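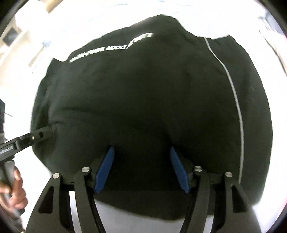
# Flullanis garment handling: black garment set

The Flullanis project is the 8-week manipulation elective at Arnstead. Students record demonstrations of cloth handling with a pair of hand-held grippers, clean the recordings, train a small policy on them and test it on the bench arms. This gallery page covers the dark garment block. The T-shirt and towel blocks have their own pages.

Photo notes by Effie Rennie. Method notes and corrections by Dušan Oravec.

## Photo notes

**Wrist view, both grippers on the cloth.** Black garment on the white work surface, seen from the right gripper. The jaws are wide open and both fingertips are pressed into the fabric. The other gripper comes in from the left with its tip resting on the same garment.

**Contact.** Shadowed creases have formed at the fingertips. We look for these when labeling contact in dark cloth, where the finger backings and the fabric are close to the same value and the blue pads are the only part of the finger that separates cleanly.

**Landmarks.** The light gray piping on the right side and the white lettering near the upper left edge are the two usable features. Most of the middle is near black, with little for a feature tracker to hold on to.

**Lens.** The circular view and black corners are normal for this camera. Straight edges bend toward the rim, so the outline of a garment should not be measured from an uncorrected image. Correct first, then measure.

## Task definition

A demonstration in this block starts with the garment spread on the surface and ends with it folded in half with the sleeves or side panels tucked in. The operator may regrasp as often as needed. Lifting the garment clear of the surface is allowed, but dragging it past the edge ends the take.

The count for the block after review is 619 accepted takes. Rejected takes are kept in a separate folder with a reason code. Please do not delete them. The review exercise in the second half of the course uses them, and last term's group ran short.

Reason codes in use:

- `SLIP` — cloth left the pads during a lift
- `TRK` — pose tracking lost on either gripper
- `SYNC` — left and right streams out of step
- `EDGE` — garment left the work surface
- `OP` — operator stopped the take

A take can carry more than one code. Put the one that came first in time at the front.

## Exposure

Black cloth on a white surface is the worst case for auto exposure. With the setting left alone, the camera exposes for the surface until the cloth fills enough of the view, then brightens abruptly and the surface clips. The policy sees that jump as a change in the garment.

We tested fixed exposure at several levels and settled on one that lets parts of the background clip while keeping the wrinkles on the cloth readable. Detail in the white surface is of no use to the task. Detail in the cloth is needed to find layers and fold lines, and in the darkest areas it still drops out between the fingers when the gripper shades its own work.

A gray cloth under the garment was tried as well. It improved exposure and made grasping worse, as the pads picked up both fabrics. The bench stayed white.

## Gripper handling

Hold the grip so that the trigger finger moves without turning the wrist. Rotation during closing is the most common cause of `SLIP` in the early takes from every group, and it is easy to see in the pose trace: the angle changes first, the jaw width follows.

Open the jaws before the approach. Press both tips to the cloth, close slowly, and wait for a fold of fabric to rise between the pads before lifting. On thin shell fabric, a fast close skates over the surface. Cotton forgives more, and students who start on towels usually need an hour to unlearn the speed.

The pads are cleaned between sets with Purolix wipes and left to dry. Lint in the ridges reduces grip well before it is visible on camera. The pad check is on the session sheet and should be initialed by whoever did it, not by the person holding the pen.

## Two-hand takes

With 2 grippers in use, agree on the lead hand before recording. Half of the early sets have no consistent lead, and the policy trained on them hesitated at the start of each fold with both arms hovering. After the sets were split by lead hand and retrained separately, the hesitation was shorter. It did not go away.

Keep the idle gripper in light contact with the cloth where possible. It holds the layer down and gives its camera something to see. An idle gripper parked in the air tends to drift, and the drift ends up in the data as if it were intended.

The stream pairing script warns when left and right start times disagree. It does not stop the recording. Read the terminal before starting the next take.

## Bench tests

Each group gets up to 50 trials on the Iwasaki bench, shared across all garments. Spend them accordingly. The black garment takes longer to reset than anything else in the set, as the fabric holds its old fold lines and has to be smoothed by hand.

Score a trial as complete only if both layers move together through the fold. A fold in which the top layer travels alone looks right from overhead and wrong from the side, so check from the side. Partial credit was dropped in June and will not be coming back.

Failures so far fall mostly at the first grasp. When the policy gets a firm hold near the piping it tends to finish. Grasps attempted in the plain central area are much less reliable, and the group working on this suspects that the model has learned to use the piping as its main cue. A test with a plain black garment of similar weight is the next item on their list.

## Corrections

- An earlier version of these notes gave the pad cleaning interval as once per session. It is between sets.
- The reason code `DRK` has been retired. Takes marked with it should be recoded or returned to the accepted folder after a second look.
- Calibration files for the left gripper were replaced after its camera mount was tightened. Use the newer file for any take recorded after the change. Dušan has the list of affected takes.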